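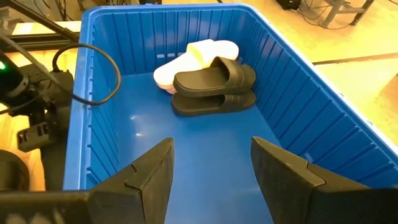 The returns hall at Ferrand opens at 6 in the morning, and for most of its history the first job of the day was bending. Shoes came back from customers in deep plastic bins. Someone leaned in, pulled them out, matched them up and put them on the belt.

In June the company handed that first step to 12 robot arms built by Brasenix. Each one works over its own bin. It reaches in, closes two fingers on a shoe and lifts it to the belt, where a person takes over.

Ilse Segers has worked in returns for 12 years and now looks after three of the arms. She used to go home with a sore back after peak weeks. Her back is better, she says, but she is more tired in the head.

"Before, I could think about dinner," she says. "Now I'm watching screens, and if one stops I have to work out why."

Slides are a frequent why. They have no laces or heel for the fingers to close on, and they tend to stack. An arm that goes for a strap may bring up two shoes, or push the pair against the wall of the bin. When that happens Segers sorts it out by hand and logs the stop.

The hall in Itham handles 3,260 pairs on a normal day. Ferrand says the number has not changed much since the arms came in, and that it did not expect it to in the first year. What has changed is who does what. No one was laid off, but temporary contracts that ended over the summer were not renewed, and the people who stayed were retrained for inspection, repair and running the arms.

Sveva Fontana, the shift manager, drew up the new rotation. Two hours with the arms, then two at the inspection tables. The first version kept people on the arms all day and lasted a month. "They hated it," she says. "They were alone with a machine for a whole shift. They missed talking."

Pay is still being argued over. The staff want arm duty put in a higher grade, as it is at the Cernora warehouse across the river. Ferrand has offered a bonus for completed training. Segers has done the training and taken the bonus, and she is still asking for the grade.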